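Monday, late — sound bench, Moltness room

Best day on the club installation so far! Ghazala brought back the second amp from Clendbridge and it runs clean, so all 16 speakers along the long wall finally play at once. I stood in the middle with the lights off and grinned like a kid.

Kick sample: the old one turned to mud below 70 Hz. Swapped in Jarosław's field recording from the tram depot, pitched down, and wow — the wall panels sing with it. Keep the gain at 13 on the desk. At 19 the left stack rattles (loose grille screw, tightened, check again).

Benedicta wants the bass to fade when people walk toward the door, like leaving a club and hearing it through the coats. I love this. Tried a slow low-pass on channels 1 to 4, too slow. Remigiusz has a patch from the Bermúdez show that might do it, ask him for the version before he added the delays.

Anežka's banner text still too long for the front window. She's cutting it down tonight.

To do:
— relabel the cable drum, two ends both say "4"
— send Fasier the power plan
— longer tram recording, with the brakes
— try the fade with the doors open, street noise and all

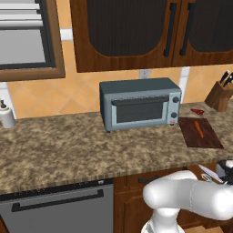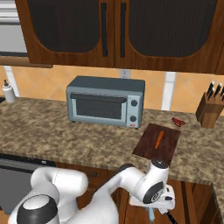
Kitchen corner, two renders: toaster oven on the speckled granite counter.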